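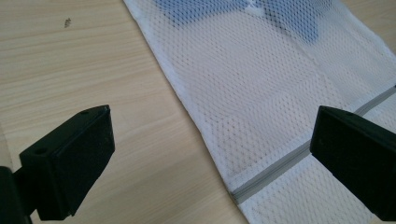

Washing Without the Wear
By Abundio Quintero

Fabric loses fiber every time it is washed. Most of that loss comes from abrasion: cloth rubbing against cloth, against zippers, and against the drum wall. Water temperature matters less than many owners assume, though heat weakens elastic and sets protein stains.

Load size is the first variable. A packed drum keeps garments from tumbling freely, so detergent stays in the folds. A nearly empty one lets them drop the full height of the drum. Half to two-thirds full suits most knits.

Mesh bags limit snagging and keep straps from winding around heavier items. Hole size is a compromise — fine mesh protects lace and hooks but slows the rinse. Fill a bag halfway and close the zipper completely.

At Zepeda, a repair shop in Vivberg, worn knitwear is sorted by type of damage. Of 213 sweaters brought in last November, 200 had pilling under the arms or along the side seams. Only 4 had shrunk.

Spin speed is the last setting to check. Wool should come out damp and be dried flat, away from direct heat. Cotton shirts tolerate a faster spin, but the creases take longer to iron out.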